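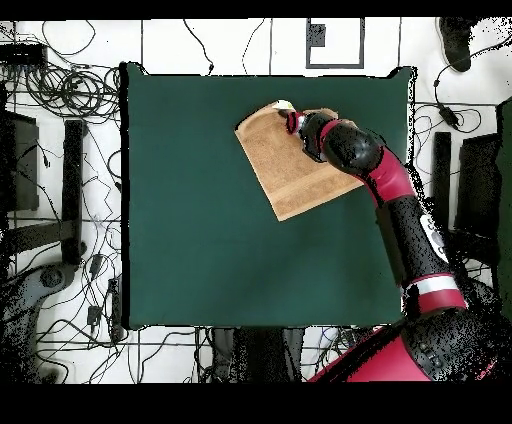 3 min read

3.2 Towels and the first corner

Folding of household towels begins, in most homes of our study, with the choice of one corner. Participants from Ustton laid the towel flat and squared it to the table before they touched the corner. In Bistton the towel was often left at a diagonal, as the tan one on the green cloth in Figure 2, and the fold was started from a raised corner. The darker band across the towel was used by 10 participants as a guide for the second fold. Polák has described the same habit for tea towels.

Figure 2. Tan towel lying at a diagonal, one corner lifted.

Comments (2)

Žofie Šťastný: Did you also ask left-handed people?

Reader436: My mother always starts from the band.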